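Kirui mini fabric bins, set of two: small but I love them 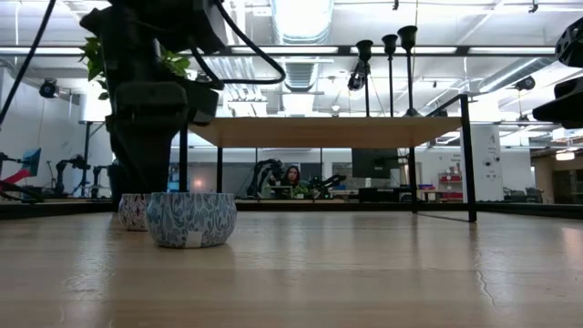 I bought these for the pens, clips and charging cords that were taking over my table, and wow, what a difference for $40! They're smaller than I figured from the listing (so measure first), but two of them take up hardly any room. The white one with the blue-green leaves is my favorite, and the little label on the front is handy. The one with red in it is busier, though it's growing on me. Mine came folded flat and needed a night to lose the creases. Four stars.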